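Wilance wrist camera kit: review after one collection season
December 2018

The Wilance kit is a small colour camera, a clamp for the last joint of an arm, a length of flexible cable and a logging package that writes pictures and joint readings to the same file. We bought it to gather teaching runs for a pick-and-place policy. A person steers the arm through the task, the logger keeps everything, and the policy is later trained to copy the runs. This review covers the camera, the clamp and the logger. It does not cover the training software Wilance sells separately, which we have not used.

Fitting

The clamp comes in two halves and closes with four screws. Fitting took 22 minutes the first time, including routing the cable. The supplied cable ties are too wide for the channel and we replaced them. The clamp did not slip during the season, but the tilt joint between clamp and camera has no locking pin and relies on friction. We marked its position with paint and checked the mark before each session. Two sessions had to be thrown away in March when the mark was found out of line.

Picture quality

With the arm at rest the picture is good enough to read small print at working distance. Colours are strong, and reds and oranges are pushed further than they should be. This can be turned down in the settings file but not in the window.

Movement is the weak point. The default exposure is automatic and lets in too much light when the camera turns towards a pale work surface. Highlights go to plain white and anything lying on them is lost. At the same time the shutter stays long enough to smear the finger tips during a fast reach. Fixing the exposure by hand improved both faults, at the cost of a noisier picture in the corners. Wilance should ship it that way.

The view also includes a good deal of the arm itself. That is normal for a camera in this position and the policy learns to ignore it, but it does mean fewer useful pixels than the data sheet suggests. The Dewan mount we used before sat further out and saw more of the table. It also caught on things.

Logging

Each run is one file. Start and stop are on a foot pedal, which leaves both hands for steering. We recorded 36 runs in a typical session and the logger dropped none of them. Time stamps for picture and joint readings agreed to within one picture, which is adequate for our purposes. Marking a run as failed requires opening the file list with the mouse. A second pedal would be better, and the Ustton logger has one.

Disk use is high. A 16 GB card does not last a session with compression off, and compression is off by default.

Verdict

Sound logger, acceptable clamp, poor default settings. Suitable for slow and moderate handling tasks once the exposure is fixed. For fast work, look at the Flaltside camera, which costs more.

Score: 7 out of 10 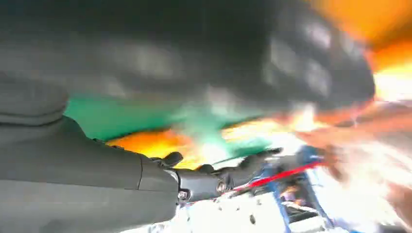 Wrist view with the arm and gripper in shot. Note the blur at the finger tips and the washed-out white surface beneath the gripper.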